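Tue 16 April

Workshop notebook, Prultbridge. Mostly the Hetska wagon, with a bit about the roof box at the end.

I got in early because I wanted to catch the car stone cold, before anybody moved it or opened a door and let the warm air at it. Bevan Bolger had parked it outside the night before with the nose facing the wind, bless him, so it was about as miserable as we could have hoped for. Odometer read 583 when I sat down in it. First start took a good long crank, longer than I like, and then it caught and settled into that lumpy high idle we have been chasing ever since December. I let it run and wrote down what I felt through the seat and the wheel before I looked at any of the logged numbers, which is a habit I picked up years ago and still recommend to anyone who will sit still for it.

The shake is worst in Drive with the brake held, and it nearly goes away in Neutral. So I am leaning toward the mounts again and away from the fueling, even though Colton is leaning the other way. We had a long and friendly argument over it by the coffee pot. His point is that the fuel trims wander for the first minute or so, and they do, I have seen the plots. Mine is that they wander in Neutral too, and the car feels fine there. We agreed to swap the left-side mount for the softer one from the Fortin and run the same cold start again before either of us says another word on the subject. (Colton Fraser, if you are reading this, I am counting the note you left on my bench as a word.)

Took it out on the Proltbridge loop after that, out by the quarry road and back over the hill. 19 miles, dry pavement, no traffic to speak of. Things I noticed, in the order I noticed them:

Steering is lighter than the last time I drove it. I like it in town and I don't like it on the hill, where there is a dead spot just off center that makes you correct twice.

The third row rattles. It isn't the seat frame this time, it's higher up, and I think it's the belt guide on the passenger side. I reached back at the stop sign and pressed on the trim and it quit, then started again when I let go.

Heater took its sweet time. Vents were still blowing cool at the bottom of the quarry road. Somebody should look at the thermostat, and I suspect that somebody is me.

Brakes are lovely. I want that on paper because I complain so much in here.

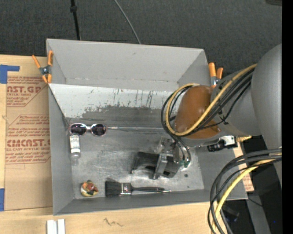
Gray bin on the bench, gripper low over the floor of it.

Back inside I pulled the left mount. Two of the three bolts came out nicely and the third fought me the whole way, so I ran a tap through the threads and cleaned everything up before the new one went in. The old mount has a small tear in the rubber on the underside, down where you would never see it with the part in the car. I tagged it and put it on the shelf by the door with my initials on it. It may not be the whole story, but I was pretty pleased to find it, I'll admit - I may have hummed all the way through lunch.

One thing to fix in the build sheet. It lists the left mount as part 607 and the one I took off is plainly stamped 67. Either somebody dropped a digit or we have had the wrong mount in there since the engine went in. Bevan is going to go through the order forms. Please don't order any more of either until he has an answer.

Roof box. I said last week I would measure the wind noise and I didn't get to it. The front bracket still sits a hair proud on the driver's side and you can get a fingernail under the pad. I'd like to shim it before we bother with the microphone, and I have some rubber sheet at home that should be about right, if I can remember where I put it.

For tomorrow: car stays outside again tonight, nose to the wind, battery left alone. Same cold start, same order, Drive with the brake held and then Neutral. Colton has the passenger seat and the laptop. I will bring the rubber sheet and the good flashlight, and would whoever has my 10 mm socket please put it back in the top drawer.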